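Sandilgate Neighbors Help Board
Home > Laundry and Linens

Towels come out stiff and a little sour – what am I doing wrong?

Okay, I need help from people who know more about laundry than I do, which is probably everybody on this board. We moved to the Hourani buildings in the spring, and since then our bath towels have gone from nice and fluffy to something like cardboard. They also have a smell. It isn't there when I fold them, but the second you get one wet after a shower, there it is, kind of like an old sponge.

I use the liquid detergent from the big jug, one full cap every time, plus fabric softener because I thought that was what made towels soft?? I wash on warm with whatever else is in the hamper, then everything goes in the dryer until it beeps. Same towels we had at the old place, same detergent too. The only thing I can think of is the water. My kettle has been getting a white crust on the bottom and it never did that before.

I really don't want to buy all new towels (there are 14 of them counting the hand towels, and they were a wedding present). Can they be saved? And do I have to give up my softener? I love how it smells.
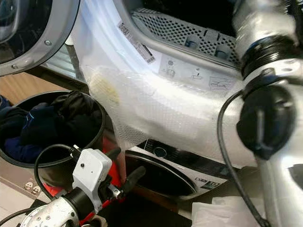
Asked by Randa Hakim
June 2020 | Laundry and Linens | 3 replies

Gordon Perron
Yes, they can be saved, and yes, I'm sorry, the softener has to go! At least for towels. Softener works by leaving a coating on the fibers, and on a cotton towel that coating builds up wash after wash until the loops lie flat and stop soaking up water. A full cap of detergent is most likely too much as well. I used to do the same thing. The line you want is way down inside the cap and you practically need a flashlight to find it. Whatever doesn't rinse out stays in the towel and starts to smell.

So first you strip out the old gunk. Wash the towels by themselves, no more than half a drum, as hot as the care label lets you, with one cup of plain white vinegar and nothing else. Then run them again right away, hot, with half a cup of baking soda and still no detergent. Don't put the two in together, they just fizz and cancel each other out. And please don't let vinegar anywhere near bleach, ever – that makes a gas you do not want to breathe.

You might see the water go cloudy or gray on the first round. Mine looked like dishwater, and these were towels I'd have sworn were clean. If they still smell after that, do the whole thing over. My beach towels needed it twice last August.
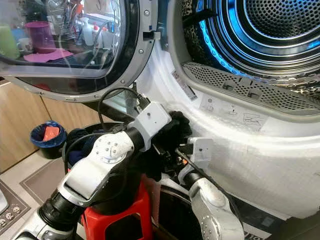

After that it's just habits. Give each towel a good hard snap before it goes in the dryer, because that stands the loops back up. I throw in wool balls, the Dramero ones, but I had a no-name set before and couldn't tell you the difference. Medium heat is plenty. I pull mine out after 30 minutes, feel the thick hems at the ends, and give them a bit longer if those are still damp. The hems are always the last part to dry and they're usually where the smell comes from. Don't cook them until they're crispy, though, that makes them scratchy too.

Clean the lint filter every load. Towels shed like a dog. And if you've been using softener sheets, wash the filter under the tap now and then with a little dish soap and let it dry all the way before you put it back.

About the water: if your kettle is crusting up, then you've got hard water, and detergent doesn't rinse as well in it. A spoonful of washing soda in with the detergent helps. You can get test strips at Cendow, I think it was a pack of 20, and they're easy to read. My place came out very hard, no surprise there.

For the smell you love, wash your sheets with softener if you want, they don't care nearly as much. Or put a bar of nice soap in the linen closet. My grandmother did that and her towels always smelled like lavender.
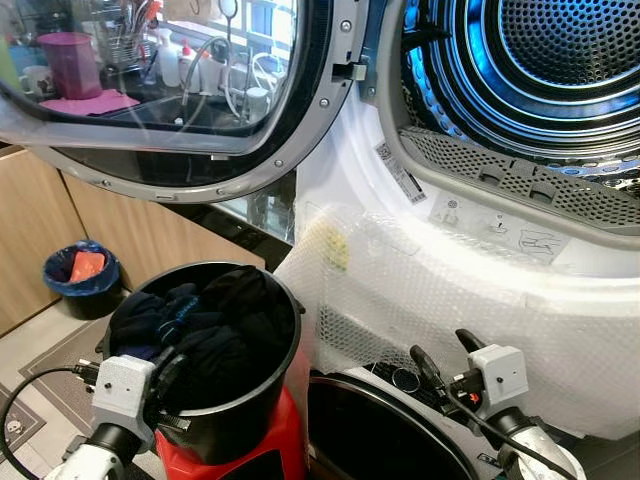
Marguerite
I'd go easy on the vinegar if you plan to do it every week. Once in a while is fine, but the manual for my washer says it can be rough on the rubber seals over time. I use oxygen powder for the second wash and let the towels soak overnight in the tub. Otherwise I agree with Gordon, especially on the detergent. I'm down to two tablespoons for a full load and nothing has come out dirty yet.

dee_in_28
just hang them outside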